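FOR RELEASE IN JULY

Tonum ships Ternora 8, in which the software finally admits it doesn't know where the bowl is

New release of the demonstration-processing toolkit adds per-frame confidence, a contact timeline and a planner that can be told no

Tonum today released Ternora 8, the latest version of its software for turning hand-held gripper recordings into something a robot arm can follow. The release is dedicated to dishes, and in particular to white ones, which have been embarrassing our pose tracker for as long as we have had a pose tracker.

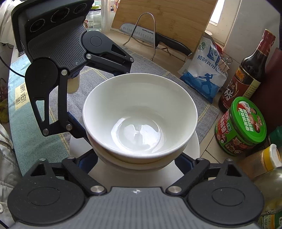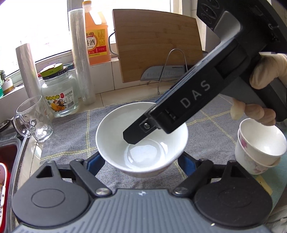

Kuldeep Negi puts the matter less kindly. For two versions, he says, Ternora would lose a glossy bowl under window light, guess, and then report the guess to four decimal places, and he would have traded all four for a single field reading "unsure." He has now been given the field. It is called "unsure."

What changed in perception

Earlier versions of Ternora fitted one object pose per frame and passed it downstream with a straight face. Shiny ceramics made this a poor bargain. A highlight on the inside of a bowl moves when the camera moves, and the old tracker was fond of highlights. It would follow one across the glaze and conclude that the bowl had gone for a walk.

Ternora 8 keeps several candidate poses alive at once and scores them against the outline of the object, the motion of the gripper and whatever the object is resting on. Where the candidates agree, the user gets one pose and a high score. Where they don't, the user gets all of them, flagged, and may do what they like. Round objects are now allowed to be round: the tracker no longer reports a rotation about the vertical axis for a plain bowl, a number it had been making up since version 3.

The same logic applies to stacked and nested items. If a bowl sits on a plate, Ternora can track the pair as one body for as long as they move together and split them when they don't. Users can override the split by dragging it along the timeline. We expect this to be popular on the first day and forgotten by the second, when the setting for doing it automatically is discovered under Preferences.

The contact timeline

Each recording now comes with a strip along the bottom of the viewer showing when Ternora believes the fingers are touching something, what they are touching, and how strongly it holds that opinion. Jaw opening is plotted on the same strip. A finger resting on a rim and a finger hovering just short of it look much alike to a wrist camera, and the strip marks those stretches in gray until a person or a second recording settles the question.

Recordings from two grippers working on the same object can be loaded together. Ternora aligns their clocks, builds a shared coordinate frame and complains if the two disagree. The complaint is a dialog box. It can be dismissed once per session, a limit we arrived at after watching our own staff dismiss it all afternoon.

A planner that takes no for an answer

Pristotgate, the motion planner bundled with Ternora, has been rewritten to read the confidence scores. In version 7 it planned through a doubtful stretch exactly as it would through a good one, with results that kept our test kitchen's supplier of bowls in excellent health. The new Pristotgate slows down where the scores are low, widens its approach, and refuses outright below a threshold the user sets. A refusal arrives with the frame number and the reason in plain words. "Cannot tell rim from reflection" is currently the most common.

Wrist paths recorded by people are also cleaned up before planning. People pause, fidget, and change their minds halfway to a plate. The cleanup step removes tremor and leaves the pauses alone by default, as some of them turned out to matter: a person about to lift something awkward tends to hold still for a moment first, and arms that skipped the moment did worse. Those who find this sentimental can turn it off with a flag.

Figures, such as they are

We tested Ternora 8 on 3,600 recordings of kitchen handling, collected on ordinary counters with ordinary clutter. On a desktop machine with one graphics card, the full set processes in nearly 24 hours. Version 7 took longer, though it did have the advantage of not stopping to question itself.

We are not publishing a single accuracy score. We had one for version 7, it was very handsome, and it averaged a great many easy cardboard boxes with a small number of difficult bowls. The results for version 8 are broken out by material and lighting in the release notes. Matte objects look good. White glazed ones in daylight look better than they did. Clear glass still looks terrible, and the notes say so in a table with its own heading.

What it does not do

Ternora 8 does not track liquids. It will accept a label stating that a container has something in it, and Pristotgate will then keep the container level and limit acceleration, but the label has to come from a person. Towels, placemats and other soft surfaces are treated as flat until proven otherwise, with a tolerance for wrinkles that we chose by hand and would like to be rid of. Anything transparent should be approached with low expectations.

The Linux build is the complete one. The Windows build lacks two-gripper alignment for now. There is a Mac viewer, which plays recordings and does nothing else, very smoothly.

Moving from version 7

Old projects open in the new version and are copied before conversion. Poses from version 7 import with the confidence field left blank, in view of how they were obtained. Reprocessing from the original video fills it in. Plans saved by the old Pristotgate will not run until they have been checked again, and the check can be left going overnight. Scripts that read the pose file by column position will break; scripts that read it by column name will not, and their authors are entitled to a short period of smugness.

The plug-in interface is unchanged except for one function, renamed from get_true_pose to get_pose.

Availability

Ternora 8 is available now to current license holders through the usual download page. New users can run the full version for 48 days without a license, after which it keeps opening files and stops saving them. University groups pay nothing and are asked to send us their worst recordings. The sample project, Güneş, is included in the download and consists entirely of kitchen recordings made next to sunny windows. The name is Turkish for "sun," and was chosen by the person who had to label it.

About Tonum

Tonum makes software for recording, inspecting and replaying manipulation tasks. Its products are Ternora and Pristotgate. The company does not make robots, and has so far resisted making a bowl.

Press questions may be sent through the contact form on the Tonum site. Please mention Ternora 8 in the subject line, or the message will be sorted by a filter we also wrote.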